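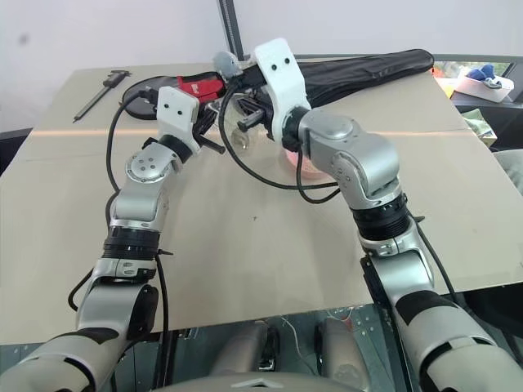

Print this page
E-mail this page

Deposit withheld after a community hall rental: what may the hall deduct?

Posted by Jussara Barros

I am writing on behalf of a small choral society in Lollville. In the spring we rented the main room of a neighborhood hall for one evening and paid a refundable deposit of $191 in addition to the rental fee. The rental agreement is two pages long and states that the deposit will be returned "less reasonable costs of cleaning or repair." It does not define those costs and sets no date by which the money must be returned.

We vacated the room before the end of our reserved time. Two of our members swept the floor, stacked the chairs along the north wall as the posted notice requested, and left the key in the drop box. No representative of the hall was present when we left, and no inspection form was completed.

The hall has since informed us by letter that the full deposit will be kept. The letter mentions "additional cleaning" and "wear to floor finish" but gives no amounts for either. I telephoned the office and was told that the decision was final. Our members would like to know whether the hall is obliged to provide an itemized statement, and what steps we should take before considering small claims court. We would prefer to remain on good terms, as there are few rooms of that size in the area and we hope to sing there again in September.

E-mail this question to a friend

Posted by Neusa Bastos

The rules that many states apply to residential security deposits, including fixed return dates and penalties, generally do not extend to a one-evening rental of a hall. Your position will therefore depend mainly on the written agreement and on ordinary contract principles. You should confirm this with a local legal aid office or with the self-help desk at your county courthouse, as practice differs from one state to another.

The wording you quote is helpful to you. A clause permitting deduction of "reasonable costs" ordinarily supposes that there were costs and that someone can say what they were. A hall that keeps the whole of a deposit without naming a figure may find it difficult to show that the amount was reasonable. Wear to a floor finish is also a weak ground in many cases. A room offered to the public for events will suffer some wear from ordinary use, and that expense is usually understood to be covered by the rental fee. Scratches or stains caused by a particular group are a different matter.

I would suggest proceeding in the following order.

Write to the hall, addressing the letter to the manager by title. State the date of the rental, the amount of the deposit, and the clause in the agreement. Request an itemized statement with copies of any invoices, and ask whether photographs were taken before and after your event. Allow a definite period for the reply and name the last day of that period in the letter. Send it by a method that provides proof of delivery, and keep a copy with the agreement and your receipt.

While you wait, ask the members who cleaned the room to write down what they did and what time they left, and to sign their statements. Memories fade quickly, and a short account prepared now will carry more weight than one prepared later.

If the statement arrives and part of it appears fair, you may wish to offer to accept that part and request the balance. Many counties also provide mediation at little or no charge. Considering that you hope to return, I would attempt mediation before filing any claim. Filing fees are sometimes recoverable if you succeed, but the time spent is not.

Posted by Welington Vieira

Our club had the same problem with a different hall. We wrote one letter and received most of the money back. It took 7 or 8 weeks. I do not recall whether they itemized it.

In any future rental, take photographs of the floor when you arrive and again when you leave. Please also check whether your agreement has a paragraph on the reverse side. Ours did and we had overlooked it.

Print all replies
E-mail all replies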